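Home comforts for robot training

By Yolanda Mahmoud
April 22, 2019

A research team at Enville has found that robots learn household jobs better from demonstrations recorded in many different rooms than from a larger number recorded in one.

The group, led by Conall Ó Súilleabháin, collected 2553 demonstrations of people picking up, moving and folding everyday cloth items. No robot was used at that stage. People did the work themselves with a hand-held gripper that carries its own camera, and software worked out the path of the tool from the video.

The recordings came from 19 rooms, most of them bedrooms. Two versions of the control program, which the team calls Clornunent, were then trained. One saw 1000 demonstrations from a single room at the Noonan laboratory. The other saw the same number, spread across all the rooms.

Both were tested on a robot arm in places neither had met before. The single-room version did well at Noonan but often reached for the wrong spot elsewhere. The mixed version finished almost twice as many of its attempts.

"We had spent months improving the model," says Ó Súilleabháin. "Changing where we recorded made a bigger difference than any of that."

Tidying up before recording was ruled out early on. Beds were used with whatever lay on or near them, and storage stayed where it was.
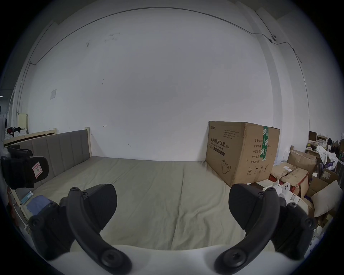 Lighting remains a weak point. Programs trained on daytime footage slowed down under lamps, and thin fabrics were dropped more often than thick ones. The team also wants to know how few demonstrations each room needs, as setting up in a new place takes longer than the recording itself.

A second round of collection begins in September with partner company Aneck, using nine more rooms and a lighter version of the gripper. Kitchens will be included for the first time.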